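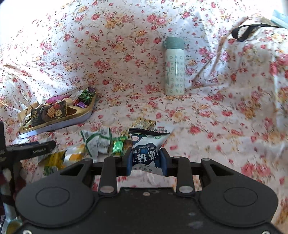 The Hustico register treats material culture as evidence of descent, and we think the inference is weak. Households applying for recognition as river people were scored on what the enumerator found in the home: bark trays, plaited mats, net weights, and what the form calls "customary textiles." Anything bought was scored at zero. Printed cloth was the most common reason for a zero in this part of the form, and the guidance notes single out flower patterns as a sign of "town habits." A cloth of the general type meant, with red and pink roses on a white to pale pink ground, is shown in Figure 2. It is hard to see what such a cloth could tell anyone about the ancestry of the person who owns one. Rose prints are sold in the Gutelby market to river families, hill farmers, and government clerks alike, and they have been for as long as the oldest people we interviewed could remember.

Figure 2. Floral-printed cloth, draped.

The scoring method was taken over from the earlier Vitomwood survey, which had a different purpose. Vitomwood set out to describe crafts still practiced along the lower river. It was never meant to sort people into those who belong and those who do not, and its authors say so in their introduction. When the register office adopted the same checklist, it added a cutoff of 20 points and kept nearly everything else, including two items that our informants did not recognize at all. We asked the office for the test data behind the cutoff and received a copy of the form.

Supporters of the register make a fair point that some standard is needed. The settlement rights attached to recognition are valuable, and false claims have been made. Gosling's defense of the checklist rests on this, and on her finding that scored households were more likely than others to report a river-born grandparent. We have read her tables with care and do not think they carry the weight she puts on them. The grandparent question was asked after the score had been announced to the family, by the same enumerator, often in the presence of neighbors. A household that had just been told it failed had little reason to go on arguing its case. The agreement between score and reported descent may reflect nothing more than the order of the questions.

Our own interviews covered 146 households, a small share of the 3354 on the register, and they were not drawn at random. Jocelyn Lagman and Thiện Tăng worked from lists kept by two landing-site associations, so families who had left the river for wage work are certainly underrepresented. We therefore make no estimate of how many households were wrongly refused. What the interviews do allow is a closer look at how objects came into and went out of the house. Mats were borrowed before a visit. Trays were bought from a hill trader at Salazar who makes them to order. One woman, whose mother and aunts had all been net makers, had sold her weights to a visiting collector and scored lower than the cousin by marriage who had moved in next door.

None of this should be read as proof of widespread cheating, as the district office has suggested in its reply to our draft. Borrowing a mat for a guest is ordinary good manners in Hustico, and several people were puzzled to be asked about it. The trouble lies with a form that takes a snapshot of the household's goods and reads it as a family history. Samonte raised the same objection when the register was first proposed, and her memorandum was filed without an answer.

We are also less hopeful than Mendonça about replacing the checklist with oral testimony heard by elders. Her pilot hearings were slower and more respectful, and applicants plainly preferred them. But the elders were chosen by the landing-site associations, which have their own quarrels over mooring space and fishing turns, and the pilot ran only until September, before any refused family had time to appeal. Two of the elders told us they had stepped aside from cases involving relatives. We could not establish whether others had done the same, and the hearing notes do not record it. Until they do, we would treat the reported rate of agreement among elders with the same caution as the household scores. The next section turns to the appeals themselves and to what the written decisions leave out.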